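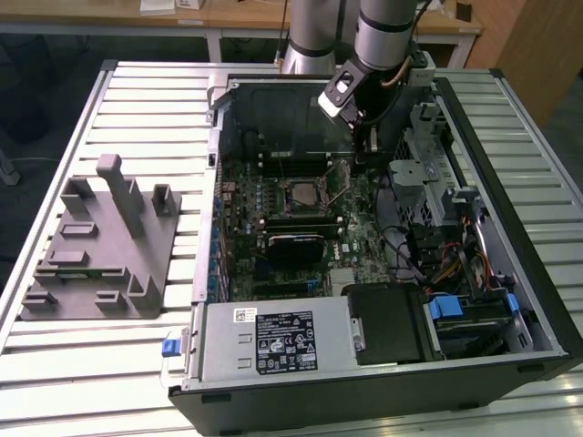
Old office tower teardown: keep it, part it out, or recycle?

Started by slatbench
2022-04-28

So I finally got the side off one of the office towers I picked up from the Marwood surplus sale and laid it on its side to have a proper look. Paid $29 for it, which felt like a steal at the register and a little less like one once I got it home. It's a big black case with the blue plastic latches and tabs all over the inside, black air shroud at one end, drive cage on the right, and it already has a graphics card in it, which I did not expect at all!

My plan (loosely) is to turn it into a file box for the house. Couple of big drives, plain Linux install, stick it in the closet and forget about it. But the wiring over by the drive cage is a rat's nest and I'm wondering if I should pull everything out, clean it and put it back, or just leave well enough alone. Also do I keep the graphics card in there? It's not going to be driving a monitor.

Would love opinions before I start yanking cables.

-----

pennyfan66
Pull the card. It's sitting there eating power for a box that's going to live in a closet. Just check that the processor has its own graphics first, or at least that the board will boot with no card in it. Some of these office boards sit and beep at you forever if they don't find a video device.

-----

drivecage_dan
Disagree with the above, sorry. Leave the card. You'll want a screen on it the first time an update goes sideways, and then you're crawling into a closet with a card in one hand and a flashlight in your teeth. I ran mine headless for a year and regretted it exactly once, but that once was bad.

On the cables: those cases are meant to come apart without tools, so work WITH the latches. Blue means it's something you're supposed to touch. The drive carriers should squeeze and slide out. If you're pulling hard, stop, you've missed a tab somewhere.

-----

slatbench
Ok so already a split vote, great lol. I do have a spare monitor so it's not a huge deal either way.

Forgot to say, the heatsink is off and I can see the processor sitting in the socket. I'm going to redo the paste regardless. Is the cheap stuff ok? I have a tube of Erraji paste that came in a kit with some screwdrivers and I have no idea how old it is.

-----

mossy_keys
Squeeze a little onto a piece of cardboard. If it comes out smooth, use it. If you get a puddle of oil followed by something like dried toothpaste, toss it. A new tube costs less than lunch.

Wipe the old stuff off with rubbing alcohol and a coffee filter, not a paper towel (lint). And close the socket frame before you go waving a screwdriver around over it, please. I dropped a case screw into an open socket back in October and I'm still mad at myself.

-----

pennyfan66
Seconding the coffee filter. Also, what is the power supply rated for? Should be on the black label. The old office ones can be pretty stingy with drive connectors, and people go and hang splitters off of splitters and then wonder why drives drop out.

-----

slatbench
Haven't gotten as far as the label yet, I'll write it down tonight. I was only going to run 3 drives, so hopefully no splitters.

-----

toastedcapacitor
Gonna be the grump here. I would not put my family photos on a used office power supply, period. You don't know how many years it ran day and night under somebody's desk. Buy a new one.

-----

drivecage_dan
And then you find out the new one doesn't fit, because half of these office towers use their own shape and their own plug on the board. Measure before you spend anything! I bought a Wumden unit for a case a lot like this, nice and quiet, and the screw holes didn't line up with a single thing. It's been on my shelf ever since.

-----

toastedcapacitor
Fair. Then my vote is part it out. Sell the card, sell the memory, keep the processor as a keychain.

-----

mossy_keys
A keychain, come on. It's a perfectly good computer! Back up to a second drive somewhere else in the house and stop worrying about it. You should be doing that with a brand new power supply too.

For the rat's nest: take pictures of every plug before you pull it, then do the cables in the order they come off the supply. Velcro strips, not zip ties, because you WILL be back in there. I used up to 10 inches of Velcro per bundle on mine, which was overkill, but it looks so tidy now that I kind of want a glass side panel.

-----

slatbench
Alright, I'm convinced enough. Leaving the card in for the install, then I'll try it without and see if it beeps at me. New paste, Velcro, pictures of the plugs first. Power supply stays for now and the backups go to the old Jarnance drive in the office.

Does anybody know if the air shroud has to go back on? It seems like it might be in the way of the drive cables.

-----

pennyfan66
Put it back on. It's steering the air where it needs to go. Route the cables around it.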